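Trabajo de fin de módulo: Gestión de Productos Turísticos
Propuesta de una ruta nocturna en barca por el canal de Girdale
Grupo 2. Tutora: Morfudd Gwynne

1. Punto de partida

El encargo de la asignatura consistía en diseñar una actividad guiada para un destino pequeño, con poca oferta en temporada baja, y probar al menos una parte del recorrido con público. Elegimos Girdale porque dos integrantes del grupo habían hecho allí las prácticas de verano y conocían el canal, el embarcadero viejo y a la gente de la oficina de turismo. Casi todas las visitas que se ofrecen en el pueblo son diurnas y a pie. A partir de las seis de la tarde no hay nada programado de octubre a marzo.

La propuesta es un paseo en barca, al anochecer, entre el embarcadero y la esclusa de Ruddock, con una guía que cuenta la historia comercial del canal: la sal, los carboneros, las riadas y el cierre de la fábrica de hilados Fostent. Descartamos desde el principio las leyendas de aparecidos. Ya existe una ruta de ese tipo en la comarca y el material que encontramos en el archivo municipal daba para un recorrido completo sin añadir nada.

2. Método de trabajo

El proyecto se dividió en documentación, diseño del itinerario, prueba piloto y cálculo de costes. La documentación ocupó más tiempo del previsto. El archivo conserva los libros de peaje de la esclusa, pero están sin catalogar y solo se pueden consultar por la mañana, cuando teníamos clase. Al final nos turnamos para ir de dos en dos.

Las reuniones de seguimiento se hicieron en el aula de proyectos del centro. Allí montamos el guion, recortamos los mapas y ensayamos las explicaciones con cronómetro.
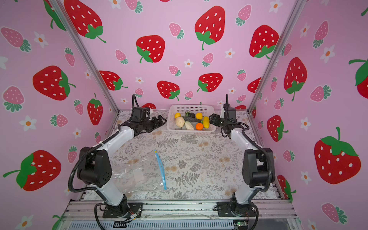
Figura 1. Mesa de trabajo con dos brazos robóticos y una cesta de plástico blanca.

El guion tiene seis paradas habladas. En las demás zonas la guía no interviene, salvo para avisar de los puentes bajos. Esta decisión vino de los ensayos: la primera versión llenaba todo el trayecto de datos y quienes escuchaban dejaban de atender antes de llegar al segundo puente. También redujimos las fechas. El texto final conserva la de la apertura del canal, la de la riada grande y la del cierre de la fábrica.

3. Itinerario

Salida del embarcadero viejo. Bienvenida, reparto de chalecos y normas a bordo.
Puente de Datine. Los peajes de la sal y el fraude con las medidas.
Almacenes del carbón. Se ven solo por fuera, desde el agua.
Curva del molino. Relato de la riada a partir de dos cartas del archivo.
Fábrica Fostent. Parada larga, con lectura de testimonios de antiguas hilanderas.
Esclusa de Ruddock. Final, bebida caliente y regreso a pie por el camino de sirga.

La vuelta a pie fue lo más discutido. Hacerla en barca habría alargado la actividad y encarecido el alquiler. El camino es llano, pero no tiene alumbrado en el tramo central, y eso obliga a llevar faroles y a una segunda persona que cierre el grupo. Para quien no pueda caminar esa distancia se prevé un vehículo en la esclusa, reservado con antelación.

4. Prueba piloto

La prueba se hizo en diciembre con 19 participantes repartidos en 2 salidas, la primera a las 17:30 y la segunda a las 19:00. Eran alumnado de otros cursos, familiares y personas inscritas a través de la oficina de turismo. Hacía frío y había algo de niebla, que no impidió navegar pero tapó los almacenes del carbón en la segunda salida.

Al terminar pasamos un cuestionario breve en papel. La parada mejor valorada fue la de la fábrica, seguida de la riada. La peor, el puente de Datine: el motor no se puede apagar allí por la corriente y desde popa no se oía a la guía. Varias personas pidieron mantas. Una señaló que los faroles deslumbraban si se llevaban a la altura de la cara, y en la segunda salida los bajamos a la cintura.

El problema más serio fue el embarque. El peldaño del muelle es estrecho y la primera salida se retrasó bastante mientras se ajustaban los chalecos. Para la segunda los repartimos en la caseta, antes de bajar, y el retraso desapareció.

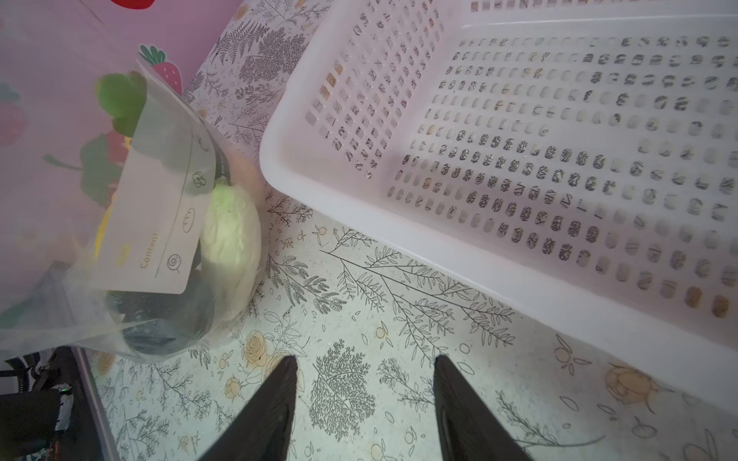

Figura 2. Cesta blanca de plástico con el fondo perforado, junto a dos dedos de pinza negros.

5. Costes

El gasto de la prueba fue de 376 euros, sobre un presupuesto concedido de 400. La partida mayor es el alquiler de la barca con patrón. Le siguen los faroles, que quedan en propiedad del centro, y las bebidas. Las impresiones se hicieron en la copistería del instituto y no están incluidas.

Con estos datos, la actividad solo se sostiene si la barca sale casi llena. Una tarifa más alta podría compensar las noches flojas, pero en el cuestionario la mayoría marcó la franja de precio más baja. Lo razonable sería concentrar las salidas en los fines de semana y en los puentes festivos, y ofrecer el resto de días bajo reserva a grupos cerrados.

6. Limitaciones y trabajo pendiente

La muestra es pequeña y buena parte de los participantes nos conocía, así que las valoraciones deben leerse con cautela. No probamos la ruta con menores ni con personas que usen silla de ruedas; el muelle, tal como está, no lo permite. Tampoco hemos traducido el guion.

Queda pendiente resolver el sonido en el puente de Datine. Hay dos opciones: trasladar esa explicación al embarcadero, antes de salir, o usar un amplificador portátil de cintura. La primera no cuesta nada, aunque se pierde la vista del arco mientras se cuenta. También falta la autorización definitiva para detenerse frente a la fábrica, que para la prueba se concedió de forma verbal.

La oficina de turismo de Girdale ha recibido una copia del guion y del itinerario. Los testimonios de las hilanderas se entregan en el anexo B, con los nombres abreviados a petición de las familias.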